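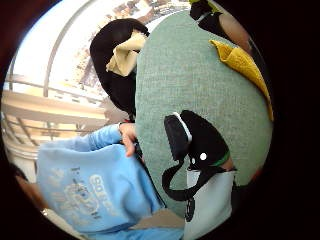 Surface washing is the safe method for felt and knit soft toys that have no care label, or whose filling is unknown. It takes one evening plus drying time. The instructions assume a mixed batch of the kind most households end up with: a large grey-green body with a fuzzy surface, some black and beige fabric, a bright yellow felt piece that tapers to a point, and a small black penguin-like figure with a pale body and a looped cord. Mixed colours matter, and the order of work below is based on them.

## What you need

- A bowl of lukewarm water, 2 litres
- Wool wash, unscented. I use Plorard, but any neutral wool wash will do
- White cotton cloths, at least 4
- A soft toothbrush
- A lint comb or fabric shaver
- A mesh drying rack
- An old towel

Do not use coloured cloths. They can transfer dye to pale felt, and you won't know which item the stain came from.

## 1. Test the dye

Wet a corner of a white cloth and press it against a hidden part of each colour for a slow count of ten. Check the cloth. Black and bright yellow are the usual offenders. If colour comes off, that part gets dry brushing only, and you skip steps 3 and 4 for it.

Test cords and collars separately. They are often cut from a different material to the body and will not behave the same way.

## 2. Remove loose fibre and dust

Vacuum with the brush head on the lowest setting. Hold flaps and cords flat with your other hand. Go over the large surfaces with the lint comb, working in one direction. Do not comb along a seam — the teeth catch the thread.

Pilling on knit can be shaved. Pilling on felt is better left alone, as shaving thins the sheet and the spot will pill again within a month.

## 3. Clean the pale parts

Start with white, grey and beige while the water is fresh. Mix 4 mL of wool wash into the bowl. Whisk it and use only the foam. Pick the foam up on a cloth, dab it on, wait a minute, then lift it off with a second cloth wrung out in plain water.

Where a pale panel meets a black one, dab from the seam towards the pale side. Use the toothbrush only on the pale side and keep it nearly dry.

## 4. Clean the colours, then black

Change the water. Do yellow first, then green, then black. Felt points and flaps stretch when damp, so support them underneath with your palm and press straight down. Rubbing raises fuzz that won't lie flat again.

Cords and loops collect skin oil and usually need two passes. Pinch the cord in a foamed cloth and pull the cloth along it from the attached end to the middle of the loop. Repeat from the other end.

## 5. Dry

Blot everything with the towel. Reshape by hand:

- Push rounded bodies out from the sides, not the top.
- Smooth creased flaps flat and weight them with a dry folded cloth.
- Lay loops in an open curve, clear of the body.

Dry on the rack, indoors, away from heaters and direct sun. Do not hang a damp toy by its loop; the weight will pull the stitching. Turn the pieces every few hours. In January mine dry overnight. In a cold house allow around 68 hours for anything with thick filling, and squeeze the centre before putting it away. If it feels cool, it is still damp.

## Storage

Use a cotton bag or an open shelf. Place heavy items at the bottom and keep felt points facing up. Black pieces go in their own bag if they failed the dye test. Janelle Lumanlan suggested a strip of undyed calico between the layers, and I have done it that way for two winters with no colour transfer.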